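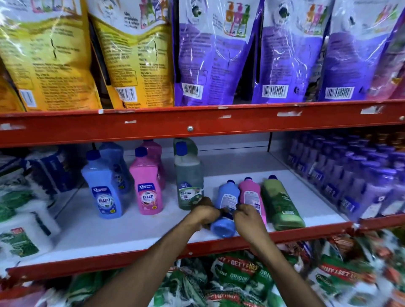
Notebook, Jedside store — August, bay 11, household

Entry by K. Dewulf. Copies to Yurani Ñahui and Lies Hoekstra.

State of the system

Replenishment software from Brodeck has been issuing the pick lists here for the whole of the month. The store range in scope is 511 lines. The old routine was a walk with a clipboard before opening, done by Riet Hendriks, who decided what came up from the back and in what order. The list now arrives on the handheld at 6:40 with quantities filled in. Riet no longer decides quantities. She decides whether the list is right, and that takes her longer than we allowed for.

What the list does not cover

Putting the bottles on the shelf is still hand work and will stay so under the current contract. The planogram assumes every unit upright, label out, one facing wide. The small floor cleaner bottles do not arrive at the deck in that condition. They get laid on their sides in a row first. Two hands per bottle, no tool. The software books this as zero time: its task closes when the case is scanned at the bay.

Color runs in this bay are blue, pink, green, then the purple block on the right. The Shakti and Bactin bottles are different shapes from the small ones, so a gap between them cannot be filled by pushing the row along. Whoever fills the bay has to choose which run gives up the space. The list has no field for that choice.
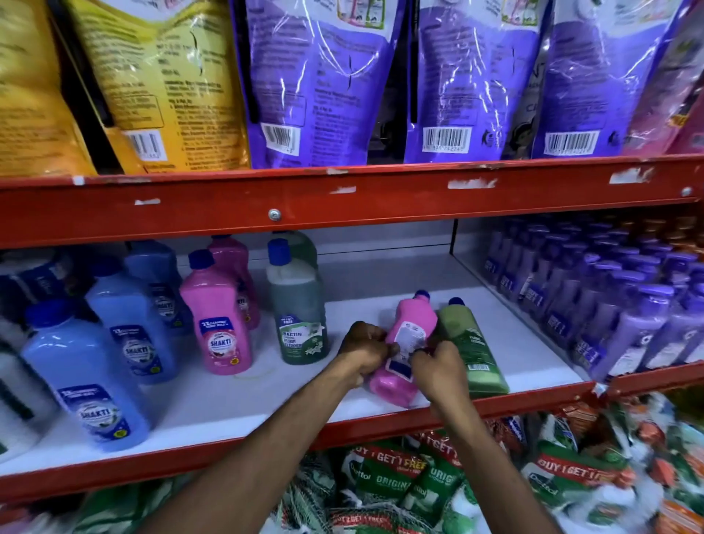 The same applies to turning labels. A bottle set down back label first is counted as stocked by the system and as wrong by Shirley Treloar on her floor walk. Both are correct by their own definitions. I have asked Brodeck whether facing can be entered as a separate task with its own time. Reply pending.

Figures

Tasks issued to date: 892. Tasks rejected at the shelf by staff: 11 in this bay, most of them for refill pouches on the top shelf. Yurani thinks the pouch case size is wrong in the item master. Plausible, not checked.

Effect on the staff

Riet's point, recorded because it keeps coming up: under the clipboard she knew at the start of the shift what the whole aisle needed. With the handheld she sees one task, closes it, sees the next. She has twice gone to the back for a case and gone again for the bay beside it. The Hutapea handhelds can show a full aisle view but it is switched off in our profile. Lies to find out who switched it off.

Shirley wants reject reasons typed in as free text. I would prefer a short fixed list — free text will be left blank on a busy morning. Not settled.

To do

Correct pouch case size once Yurani has measured one.
Turn on aisle view for 2 handhelds and leave the others alone.
Time the hand work in bay 11 with a stopwatch, from case open to last bottle faced.
Send Drurelar the timings before they quote for the second store.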